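Home Talk > Bathrooms > Flooring and Tile

Grey floor in a small bathroom: yes or no?

mossy_ladder
Posted 8 June 2023
We're finally redoing the upstairs bathroom and I am so excited I can hardly sleep! It's tiny, the old floor is a yellowy beige, and the whole room feels like the inside of a biscuit tin. I've been bringing home samples for weeks and I keep coming back to one called Clarava in a soft grey. It looks wonderful next to the white tub. My sister says grey is over and I'll be sick of it by February. Has anybody lived with one for a few years? How is it to keep clean? And does it feel gloomy on a dark morning?

Re: Grey floor in a small bathroom: yes or no?
pilar_d
Do it! I put grey in both of ours and I'd do it again tomorrow. Grey goes with everything, so when I get bored I swap the towels and the bath mat and it's a new room. We've had mustard, navy, and a very loud coral (my favorite, my husband's least favorite).

For cleaning, soap film and hard water spots barely show. What does show is anything white. Cotton, towel lint, toilet paper crumbs, all of it stands right out against grey. I like that, you just grab it as you go by.

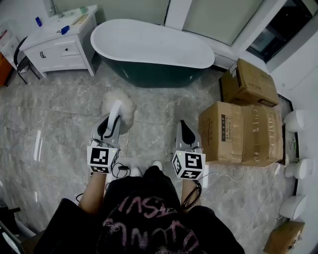 Re: Grey floor in a small bathroom: yes or no?
grout_expectations
I'll be the grump. I had mid-grey in my last place and I couldn't stand it. We have a white dog and the floor looked furry an hour after I swept. Go for something with a pattern or some speckle in it and you can skip a day. My new floor is a sandy mix and I sweep half as often.

Also, get the grout right. Light grout on a bathroom floor is a mistake, I don't care how pretty the showroom is.

Re: Grey floor in a small bathroom: yes or no?
mossy_ladder
Oh no, the speckle idea is a good one and now I have to start over with samples -- which I will enjoy, so thank you! No dog here, two long-haired teenagers though, so maybe it comes to the same thing.

Re: Grey floor in a small bathroom: yes or no?
S. Mohammed
Tile setter for 25 years here. Please don't pick a color before you've sorted out what's underneath. I've pulled up plenty of lovely floors laid on soft boards next to a leaky toilet flange. Things I'd do, in this order:

1. Pull the toilet and push a screwdriver into the boards all round the flange. If it sinks in, that wood comes out.

2. Check the level with a long straightedge. Small room or not, a dip will crack your grout.

3. Lay samples on the floor in that room, by the tub and by the door, and leave them down overnight. Look at them with the light on and with it off. Showroom light tells you very little.
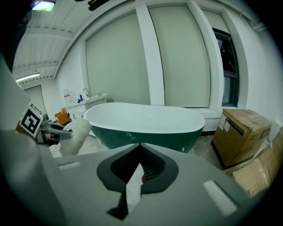

4. Buy the grout sample sticks too. Grout color changes the whole floor more than people expect, and I agree with the grump above, go a shade darker than the tile.

5. Order extra from the same batch. Keep a box in the attic for repairs.

-- Suleiman

Re: Grey floor in a small bathroom: yes or no?
pilar_d
Number 3, yes yes yes. One of mine went purple in the evening! Gorgeous in the store, grape jelly at home.

I don't agree about dark grout, though. Ours is pale, I sealed it twice, and it still looks great. Takes me 90 minutes to reseal, radio on, done.

Re: Grey floor in a small bathroom: yes or no?
grout_expectations
Twice sealed and resealing on top of that. I rest my case :)

Re: Grey floor in a small bathroom: yes or no?
mossy_ladder
Update! Screwdriver test done and the boards are solid. I got a quote from Osagie for the whole job, floor and new toilet included, and it came to $2857. Does that sound fair for a small room? The speckled grey is on the floor by the tub right now and I keep going in to look at it.

Re: Grey floor in a small bathroom: yes or no?
S. Mohammed
Ask whether that includes hauling away the old floor and trimming the door. If it does, I'd take it.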